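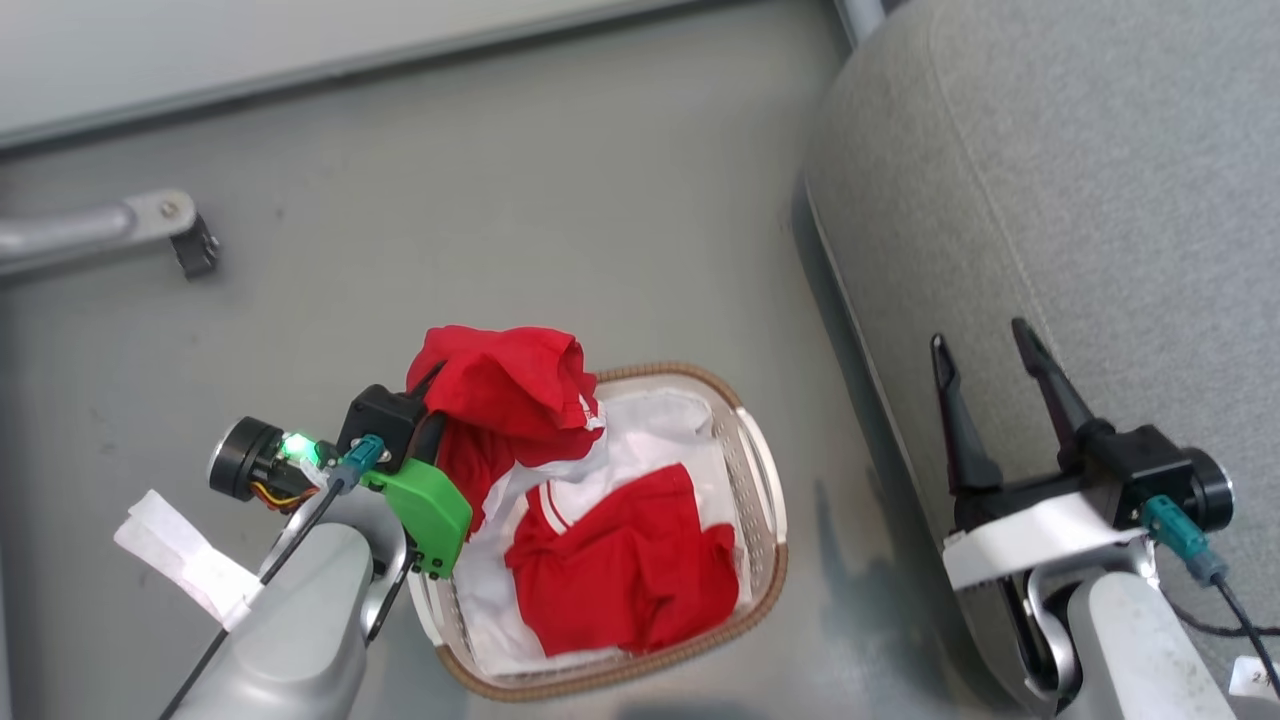

Eifion Yorath would like it known that a red top with white stripes can stay red where it's red and white where it's white for years, if people would only stop washing it with the towels. He was saying so to anyone near the sinks at the Ustis Laundry Rooms in Fliltgate last month, and by the end of the afternoon a fair few people had written it down.

The Rooms have started a run of wash-day sessions, and going by the first of them the town has been waiting for something like it. Doors opened at 2 and the sorting tables were busy straight away. Bags came in, baskets came in, one family turned up with everything bundled in a duvet cover, and the talk was of collars, cuffs, bobbles, biro and what on earth you do with a white shirt that has gone pink.

The idea is a simple one and we think it's lovely. You bring a load of your own washing, you sort it with help, you wash it on the machines there, and while it goes round you sit in the front room and learn something. Then you fold it and take it home. The whole thing is free this summer, thanks to a grant of £2,000 from Vumar, the soap and starch makers out on the Giáp estate, and the money has gone on running the machines, a new drying rack for the back wall and a proper steam iron to replace the one that spat.

Red and white is the theme for July, and a good choice too, as it's the pairing that causes the most trouble. Half the town seems to own something in those colours. School sports tops, football shirts, a striped jumper from the Christmas before last, aprons, tea towels, pillowcases with piping round the edge: they all turned up in the first session, and they all raise the same question, namely what do you do when the thing that runs and the thing it runs on to are sewn together?

Hưng Đàm, who leads the sessions, has a very clear answer and gives it with a lot of arm-waving. Test first. Wet a corner of the red part somewhere it won't show, press it into a clean white cloth, and leave it for a few minutes. If the cloth stays clean, carry on and wash cool with other reds. If there's a pink mark, the piece gets a wash of its own by hand in cold water, gets rinsed until the water is clear, and goes straight out to dry.

"Straight out," he said again, pointing at the rack. "Don't go and make a cup of tea. A striped shirt left in a wet heap is how the stripes get into trouble. You can do all the rest right and lose it in that half hour."

There were groans of recognition at this from all over the room. One woman held up a netball top with a white collar that was now the colour of a prawn and asked if it was past saving. Hưng took it off to soak and wouldn't make any promises, but did say that a collar which has picked up colour is worth another try so long as it hasn't been through a tumble dryer. After that he gets a lot less cheerful about it.

A good stretch of the afternoon was given over to baskets, which may sound dull and wasn't at all. Eifion has strong feelings on these. He likes a woven one with a cotton lining, and says the lining ought to come out and be washed just as often as the clothes do. He also has a trick we hadn't come across before and have been using at home ever since. Lay something white in the bottom of the basket, an old pillowcase will do, and put your dry reds on top. Any that are still shedding dye will leave a mark if there's damp about, and you'll find out which one is the culprit before it gets anywhere near the machine. The cloth goes in the wash, the guilty garment goes in the sink, and there you are.

He is just as firm on the subject of overfilling. A heaped basket ends up as a heaped drum, and a heaped drum doesn't rinse. For anything with contrast trim he wants the drum a bit over half full and no more. Somebody asked whether that didn't waste water, and there followed a really good argument between the people who wash little and often and the people who save it all up, with neither side giving an inch. Hưng let it run. In the end he suggested that the savers-up might try doing one small load of the risky things and carry on as they liked with the rest, and this seemed to keep the peace.

Then came the folding. We had not expected to enjoy the folding! Tops go face down, sleeves in, bottom half up, and then over once more so that the collar finishes on the outside where you can see it. The point of this is finding things again. With the trim showing you can tell one red top from another without pulling the lot out on to the floor, and anyone with children in more than one team will know what that is worth at half past seven in the morning. The younger ones took to it very quickly and were soon going faster than the adults, if not always straighter.

There was a table for mending as well, set up by the window for the light. Loose white piping was the main complaint, followed by cuffs coming away at the seam. These are small jobs if you catch them early, and the sewing box at the Rooms has red and white thread in plenty, along with needles, a pair of good scissors and a magnifier on a stand. People are welcome to sit and do their own repairs at any session. If you've never threaded a needle in your life, say so, and somebody will sit down next to you.

A word about the building, for those who haven't been inside. The Ustis was a public wash-house once and the old tiled sinks are still there along the side wall, deep enough to soak a blanket. They leaked for years. They've now been sealed and given new taps, and they are far and away the best thing in the place. The machines are in the back, the sorting tables are in the middle, and the front room has the seats, the kettle and the noticeboard, where people have begun pinning up stain questions for others to answer. The card about candle wax has so many replies on it that it has needed a second pin. Beetroot is still open, if you have any thoughts.

What struck us most was how much people already knew and had never been asked. A retired baker explained how he used to keep his whites white. A student from the flats on Giáp Lane showed everyone how to get a washing label to make sense, symbol by symbol, and had a queue. Two neighbours found they'd been pegging out on opposite sides of the same fence and disagreeing in private about whether shirts should hang from the hem or the shoulder. It's the hem, says Eifion. It's the hem, says Hưng too, so that may be settled.

The remaining sessions this summer follow the same pattern with a change of theme. Next come wool and knitwear, with all the washing done by hand in those big sinks, so bring an apron. After that it's bedding, and last of all a general stain afternoon to which you are invited to bring your very worst. Hưng has asked for nothing with fresh gloss paint on it.

Each session runs from 2 until 5. You can come for the whole of it or for part, though if you want to use a machine you need to have your load sorted and in by 3 so that it has time to wash and dry before closing. Bring one basket or bag per household, please. Soap is provided, and there's an unscented one for anyone with tender skin. If you have a spare white pillowcase that has seen better days, the Rooms would be glad of that too, as the basket trick has used up the ones they had.

There is no need to book. The way in is through the side gate on Ustis Street, which has a ramp, and the front door stays shut while the step is being mended. Children are welcome with a grown-up.

The netball top, in case you were wondering, had three soaks and is on the rack by the back wall. The collar is very nearly white. Its owner can collect it at the wool session, or sooner if she knocks.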